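Wegener Small Wiring Tasks – data card

Version 2

Summary

Wegener is a collection of short recordings of bench wiring: picking up loose leads, bringing them to a circuit board, and setting them down again. It was put together at the Tultdale bench for people who study how thin, flexible parts are handled. The collection holds 571 recordings. Each has a plain text note saying which leads were used and how the attempt ended.

What is on the bench

The work surface is a plain white table. We kept it bare apart from the parts for the task, so that thin wires are easy to find against it. The board is green and sits in a gray metal frame. We raise the frame on a translucent plastic container, which leaves room to come in from the side without scraping the table.

The wires come in small bundles. Colors used include red, black and green. Some leads end in a connector and some are stripped to bare strands. Strands that have been handled many times splay out, and we did not trim them between attempts unless they had started to break off. The notes mark these bundles as "worn".
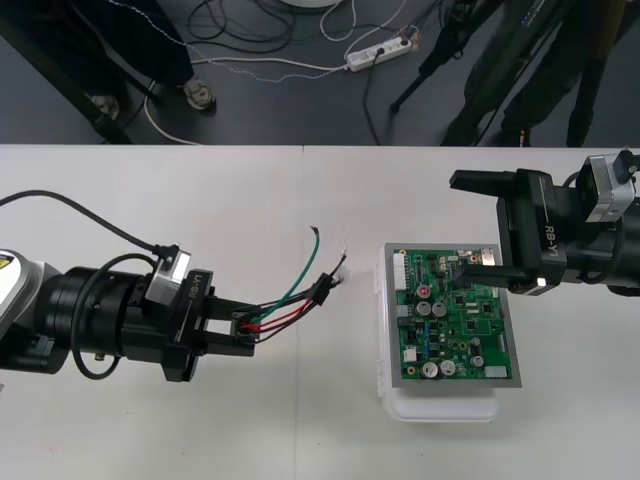

Bundles were swapped on a fixed schedule. A fresh one went in after every 200 attempts, counting practice attempts that are not part of the release. If a connector came loose before that, the bundle was replaced early and the note for the next recording says so.

Tasks

present: bring a bundle up to the board and hold it there
place: lay a bundle down next to the frame
separate: pull one color away from the rest of the bundle
seat: push a connector into its mating part

The seat task is the hardest and has the most failed attempts. We left the failures in. A connector that goes in crooked is marked "partial" – please don't count these as successes when reporting results.

Files

notes/ has one text file per recording
splits/ has the train and test lists, with 200 recordings in the test list
parts.txt lists the bundles by number, with colors and end types

File names start with the task name, followed by the bundle number. Bundle numbers are never reused.

Known problems

Black leads that cross each other are hard to tell apart, and the color notes for them may be wrong in places. Shadows from the wires fall on the tabletop and can look like an extra lead in low-resolution copies. The board was turned end for end partway through July, so its orientation differs between early and late recordings. The notes give it as "A" or "B".

No power was applied to the board in any recording, and the notes say nothing about whether a connection would work electrically.

Related collections

Sernimura uses the same notes format but covers screws and standoffs. Bundle numbers from Wegener do not carry over. The Zurkgate scripts read both, provided parts.txt is in the top folder.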